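Mamedmont Handling Laboratory
Hand-Held Gripper Comparison: Pre-Use Inspection Checklist with Comments
Units under review: Yagi (printed finger set), Musach (molded finger set)
Inspection date: Jun 22, 2018
Checklist prepared by: Amrit Perron

Scope

This checklist applies to hand-held grippers used in the household handling trials. It is to be completed before a unit is released to an operator and again when the unit is returned. Items marked "Hold" must be cleared in writing before the next session. Wrist-mounted versions of the same grippers are inspected under the bench procedure and are not included.

Section A. Housing and identification

A1. Housing free of cracks and sharp edges.
Yagi: Pass. Musach: Pass.
Comment: Light scuffing on the Musach housing near the trigger. Accepted.

A2. Unit label present and readable, code scans at first attempt.
Yagi: Pass. Musach: Hold.
Comment: The Musach label has lifted at one corner and scans only when pressed flat. Replace the label. Do not tape over it.

A3. Housing fasteners tight, no thread showing.
Yagi: Pass. Musach: Pass.

A4. Indicator light visible to the operator at arm's length.
Yagi: Pass. Musach: Pass.
Comment: Operators have asked for the light to be moved higher on the Musach. Referred to design.

Section B. Fingers and mounting

B1. Fingers seated fully in their mounts, no side play when pushed by hand.
Yagi: Pass. Musach: Pass.
Comment: The Yagi set was reseated once during inspection and checked a second time.

B2. Finger tips free of burrs. Run a cotton cloth over each tip; no thread may catch.
Yagi: Hold. Musach: Pass.
Comment: One Yagi tip pulled a thread. Sand and repeat. Tapered tips pick up a single layer of fabric well, but they mark loosely woven cloth if the print seam is left unfinished.

B3. Full open and close travel, 80 cycles, no binding.
Yagi: Pass. Musach: Pass.
Comment: The Musach trigger was stiff for the first 14 cycles and then ran evenly. Stiffness to be noted again at return.

B4. Pinch points marked, and operator shown where to keep the free hand.
Yagi: Pass. Musach: Pass.

Section C. Camera

C1. Lens clean, no smears at the edge of the circular view.
Yagi: Pass. Musach: Pass.

C2. Fingers visible in the view during the working motion.
Yagi: Pass. Musach: Pass.
Comment: Check this at the work location as well as at the bench. Bedding and clothing fill much of the view when the gripper is held low over a bed, and bright windows affect exposure.
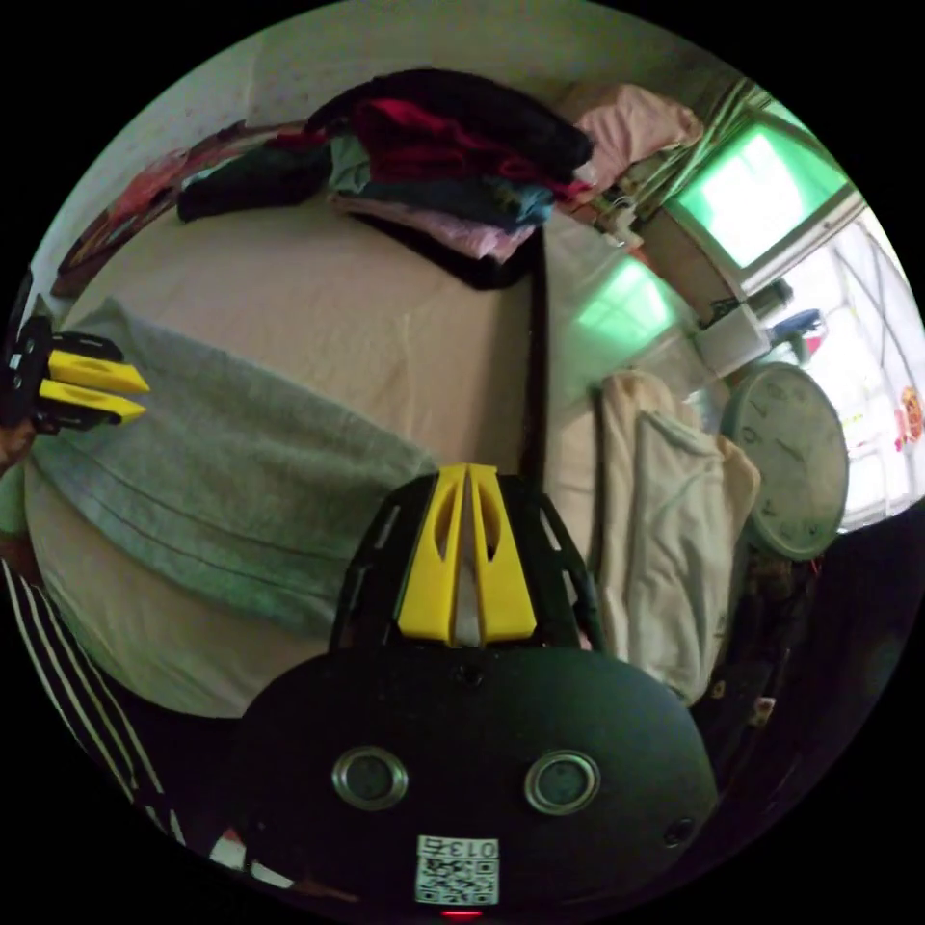 Jidula wants C2 split in two, on the grounds that a finger can be in view and still be useless for comparison if the tip is lost against fabric of a similar color. The request is for one line on the finger body and a second on the tip, each with its own result, and for the tip line to be repeated with light and dark cloth before any figures from the two sets are placed side by side. The proposal has been accepted for the next revision. Until then, inspectors are to enter the tip result under the C2 comment.

C3. Camera mount does not shift when the trigger is released sharply.
Yagi: Pass. Musach: Hold.
Comment: Slight movement seen on the Musach in 3 of 4 releases. Tighten the mount and repeat the full check - a partial repeat is not sufficient.

Section D. Work location

D1. Walking path beside the bed or table clear, with no cords or loose cloth on the floor.
D2. Items to be handled free of pins, open zippers and hard objects in pockets.
D3. Window glare checked through the camera before the first run. Adjust operator position or window covering as needed.
D4. Same items used for both grippers, returned to the same starting arrangement between runs.
D5. Operator sleeves kept clear of the finger mounts.
Comment on Section D: Results are to be entered by the operator on the day of each session. D4 was missed in the November trial, and the fold times from that trial may not be used in the comparison.

Section E. Release

Yagi: Not released. Clear B2.
Musach: Not released. Clear A2 and C3.

General comment: Neither unit shows a fault that would prevent its use after minor work. Finger preference is outside the scope of this form, and inspectors should not enter opinions on grip quality here. Such remarks belong in the session log, with the unit number and the item handled.

Return completed form to the Mamedmont equipment desk. Keep one copy in the gripper case.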